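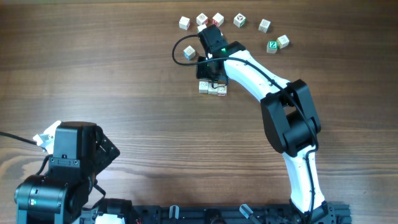
Enance wrote back after the last report to ask why the project needs two arms when one can already reach the blocks, and whether the second could be dropped to save money.

The short answer is that we would like to keep it. One arm can pick up a block and put it down somewhere else. It can't turn a block over to find a particular letter without letting go of it first, and turning blocks to the right face is the job we said Moussa would do. The left arm is there to hold while the right arm lets go and takes a new grip. It has not cost anything beyond what was in the original budget.

Moussa: progress report to Enance
Trultness shared workshop, Stesport
Jul 8, 2024

Where the build stands

Both arms are bolted to one black metal rail along the near edge of the table. In June they were on separate clamps, and every time somebody leaned on the table the distance between them changed a little and the stored positions were no use. The rail took longer to fit than we had allowed for. The slots did not line up with the holes in the bases, so we made adaptor plates from offcuts, and the first pair had to be thrown away.

We checked the bases against the rail at the start and end of each session for the rest of the month and did not have to reset them.

The right arm is the one doing most of the work at present. It moves to a point over the table, comes down, closes, lifts, and sets the block down at a second point. The left arm moves under its own power and can open and close its gripper, but we keep it folded near its base while we are testing the right one. They have collided once. A screw in the left wrist was bent and has been replaced.

The letter blocks are ordinary wooden toy blocks. They are cheap and easy to replace, and people who come into the workshop understand what the machine is supposed to do with them without having it explained. The drawback is that the sides are printed in different colours and some carry pictures, which gives the software more trouble than plain blocks would.

Test results

We ran 181 single picks with the right arm, with blocks set out loosely by hand before each run. A pick was counted as good if the block was lifted clear and set down without being dropped. Of the failures, 30 came from blocks standing too close together, so that the jaw came down on the neighbour or pushed it along. The others were mostly the arm stopping short, which we put down to a slack joint at the elbow and have since tightened.

We have not repeated the full set since tightening it. That is the first job for the next period.

Blocks touching side by side are the hard case. We have tried coming in at an angle and we have tried nudging the row apart before the pick. Nudging works better but is slow, and it sometimes moves a block out of reach.

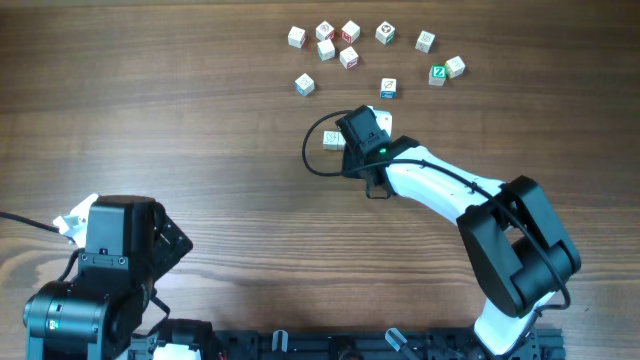
Right arm over the blocks, left arm folded back by the rail.

Cabling

The cable at the right gripper still needs attention. It has to have enough slack for the wrist to turn, and that slack makes a loop which hangs out to one side. On some runs the loop has brushed a block and shifted it. A shorter cable pulled tight at full reach and unplugged itself. We intend to try a small guide on the forearm to keep the loop up and away from the table — a printed part, so the cost is small.

Software

Positions are now saved to a file and can be loaded again after a restart. Before this, each session started with setting every point by hand. There is also a stop key that halts both arms together. We had promised this for the first period and it was late.

Reading the letters is not working well enough to rely on. Under the workshop lights the red printing is read correctly more often than the faint designs, and the picture faces are sometimes taken for letters. For the pick tests the letters were not used at all. We would sooner report that plainly than show a run with the letters typed in beforehand.

Money

£220 of the grant is unspent. From this we expect to buy a spare motor for the wrist, material for the cable guide, and a lamp so that the light on the table is the same in the evening as it is in the afternoon. The rail fittings came out of the hardware line and no other line has been touched. We are not asking for more money in this period.

Workshop time

Trultness has let us leave the table set up between sessions, which has helped a great deal. Packing away used to take up the end of every evening. In return we have agreed to keep the bench next to it clear and to switch the arms off at the wall whenever the last of us leaves.

Six sessions are booked for the next period. If the joinery class moves to the main room as planned we may lose one of them, and we will say so in the next report.

Next period

Repeat the pick tests with the elbow tightened.
Fit the cable guide and check it at full reach.
First handover of a block from the right arm to the left, at low speed, with blocks well apart.
Try the letter reading again under the new lamp, using only the faces with large letters.

The handover is the item most likely to slip. Both arms need to be measured against the same point on the table, and so far only the right one has been.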